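How to clean and look after a white worktop or table

By Kirsten MacPherson
Updated 1 Nov 2019

White tops show everything. Tea rings, pen marks, grey smears from the underside of a laptop and a yellow patch where the sun comes in will all be more obvious than they would be on oak or dark stone. Most of it comes off with washing-up liquid if you get to it soon enough. The rest of this guide covers what to do when you don't.

The instructions are for sealed surfaces: laminate, melamine and painted board with a hard lacquer. Marble and other natural stone need different treatment, and anything acidic will damage them. If you aren't sure what you have, look at the underside or at a cut edge. Laminate usually shows a thin layer over a brown or speckled core.

What you need

Two microfibre cloths, one for washing and one for drying
Washing-up liquid
A washing-up bowl or bucket
Bicarbonate of soda
White vinegar in a spray bottle, mixed half and half with water
Surgical spirit or isopropyl alcohol
An old soft toothbrush
A plastic scraper or an old bank card

Don't buy a special white surface cleaner until you have tried these. I paid for a bottle of Curo two years ago and it did nothing the washing-up liquid hadn't already done.

Step 1. Clear what you can and dust first

Take off everything that lifts. Work round anything that is fixed down and keep water well away from cables and plugs. Wipe the dry top with a dry cloth, working from the back to the front. Grit left on the surface will be dragged about once you start scrubbing, and the fine scratches it leaves hold dirt for good. 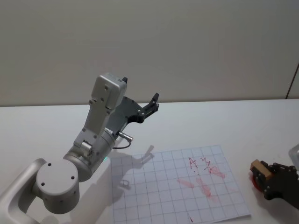
Step 2. Wash with warm water and washing-up liquid

Use a small squirt in a bowl of warm water. Wring the cloth out until it no longer drips, then wipe in long overlapping strokes. Go over the whole top, including the parts that look clean, or you will end up with a bright patch in the middle.

Pay attention to joins and edges. Water that sits in a join swells the board underneath, and there is no cure for that apart from replacing it.

Step 3. Rinse and dry

Change the water and go over the top again with the cloth rinsed clean. Soap that stays behind dries to a dull film and picks up dirt within a day or so. Dry straight away with the second cloth.

Step 4. Deal with what is left

Look across the surface from a low angle with a light on at the far side. Marks that vanish from above will show up. Treat them one at a time using the list below and try each method somewhere out of sight first.

Tea and coffee: mix bicarbonate of soda with a little water until it is like toothpaste. Spread it on, leave it for ten minutes and wipe off with a damp cloth. Don't rub hard. Repeat it if the ring has faded but not gone.

Ballpoint and marker: put surgical spirit on a folded cloth and dab, moving to a clean part of the cloth each time. Open a window. Keep it off painted tops, where it can soften the finish.

Grease: washing-up liquid, neat, left for five minutes.

Limescale round a tap: diluted vinegar on a cloth, laid over the scale for a quarter of an hour, then rinsed well.

Sticky tape and label glue: warm it with a hairdryer on low, lift with the plastic scraper, then finish with a drop of cooking oil and wash that off.

Grey metal marks: these come from pans, tools and the feet of anything metal that gets shifted about. They look like scratches and usually aren't. Bicarbonate paste on the toothbrush takes most of them off.

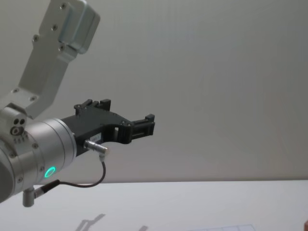

Metal parts in a matt silver finish.

If you keep heavy equipment on the table, put felt or rubber under anything that moves. Check rubber feet too, as the cheap black ones can leave a brown stain on white laminate that will not come out.

Yellowing

Yellowing from sunlight is in the material itself and no cleaner will reverse it. Yellowing from smoke or cooking is on the surface and washes off, though it may take several goes. To find out which you have, wash a small square thoroughly and compare it with its surroundings once dry.

Bleach is often suggested. I would leave it alone on laminate, and never mix it with vinegar or with any other cleaner.

The back edge and the wall behind

Dust and crumbs collect along the back edge and turn into a dark line. Pull a free-standing table out and wash the edge and the wall together. If the top is fixed, run the toothbrush along the gap, then follow with the corner of a dry cloth.

Wipe painted walls with plain water first. Some matt paints come off on the cloth, and a clean patch at table height looks worse than the mark did. Smooth panels can generally be washed the same way as the table, but go lightly along any seam.

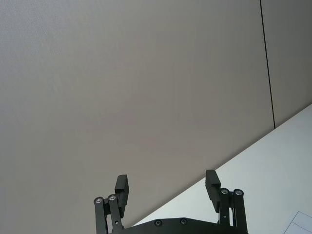
White tabletop against a grey wall.

How often

A quick wipe with a damp cloth every day, and the full wash every week in a kitchen. A desk or a workroom table can go a month. I do the stain check in April, when the light gets low enough across the room to show what the winter left.

Reader notes

Svenja Schwaiger writes that a white pencil eraser shifts scuffs from shoe soles and chair backs. I tried it on melamine and it worked well. Brush the crumbs off before you wash.

Rajkumari Jaiswal asks about turmeric. Use the bicarbonate paste, then leave the spot in daylight for a few days if you can. The colour fades in the sun even when scrubbing has stopped helping.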